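**Mandarins by mail: is anyone else paying for "stem on"?**

**wieczorek_lane** wrote:

October 2020, and I have become a person with opinions about citrus shipping. I ordered the 9 lb box from Tosusance after two years of loyally buying the sad net bags at the supermarket. The upgrade to "stem on" cost me 15 dollars. The fruit is fine. My question is whether the fruit is 15 dollars more fine.

Dining table, this morning:
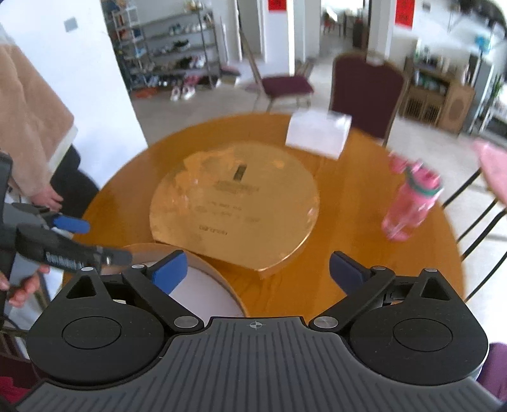
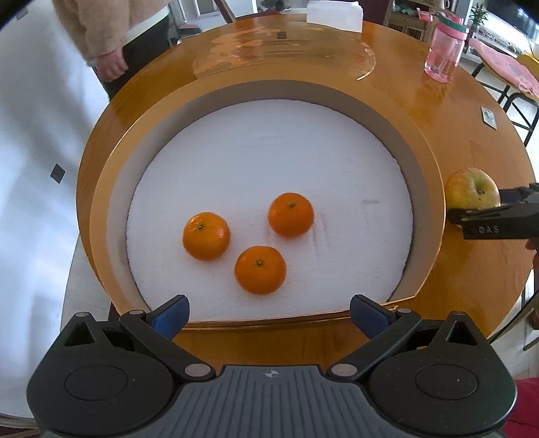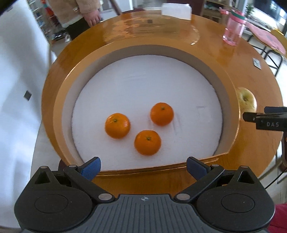 *Same round table in all three. The mandarins on the white foam are in the second one.*

What I want to know is whether the little stem nub does anything for keeping quality or whether I have bought jewelry for fruit.

---

**pithy_remarks** wrote:

Jewelry. Next question.

Okay, slightly longer answer. Growers clip mandarins instead of pulling them, because pulling can tear the skin at the top and a torn skin molds. So a stem nub tells you it was clipped. But plenty of clipped fruit loses the nub in the packing shed and keeps perfectly well. You paid for a receipt.

---

**Arkov_Orchard_Dropout** wrote:

> You paid for a receipt.

Disagree, and I say this as someone who lasted one whole season picking. A nub that's still on after shipping means the box wasn't thrown around. That's worth something. Maybe not 15 bucks. I'd go to four.

Also, wieczorek, where are you storing them? If the answer is "a bowl, because it looks nice," I can tell you how this ends.

---

**wieczorek_lane** wrote:

Most of them are in a bowl, because it looks nice.

---

**Arkov_Orchard_Dropout** wrote:

Fridge. Crisper drawer, single layer if you have room, nothing sealed up tight. Take out what you'll eat that day and let it warm up on the counter. Cold mandarins taste like a glass of water with ambitions.

---

**skerard_sue** wrote:

I will never understand the fridge people. My grandmother kept hers in an unheated pantry in a crate, on newspaper, and turned them every couple of days. We were eating them well into winter.

---

**pithy_remarks** wrote:

An unheated pantry is a fridge, Sue. It's a fridge with a door you can walk through.

---

**skerard_sue** wrote:

It had a window.

---

**kumquat_may** wrote:

Can we go back to Tosusance for a second? I ordered from them in September and got mostly green ones with a card saying they'd "color up beautifully." They did not. Customer service told me to be patient. I'm patient with children and the DMV, I don't see why I should extend it to produce.

Switched to the co-op in Skerard. Uglier fruit, loose skins, full of seeds, and much better eating. They don't ship, so that's an hour in the car each way.

---

**wieczorek_lane** wrote:

So your cheaper fruit costs a tank of gas. I feel better already.

---

**kumquat_may** wrote:

I combine it with the hardware store — it's practically free.

---

**Arkov_Orchard_Dropout** wrote:

September is just too early, and green skin doesn't always mean sour anyway. Skin color has a lot to do with cool nights. Go by weight. Pick one up, and if it feels heavy for its size, it's got juice in it. If it feels like a ping-pong ball, put it back and look innocent.

---

**pithy_remarks** wrote:

Hard to do by mail.

---

**wieczorek_lane** wrote:

Update for the roughly two people following this: ate one with a stem and one where the stem had come off in my hand. Couldn't tell them apart. Spouse claims the stemmed one was sweeter but also wanted me to stop asking.

I'm moving the bowl ones to the crisper tonight. Sue, I don't have a pantry, but there's a garage with a window if you want to talk me through the newspaper part.

---

**skerard_sue** wrote:

Does the garage freeze? If it freezes, forget it. If not, two sheets thick, and don't let them touch.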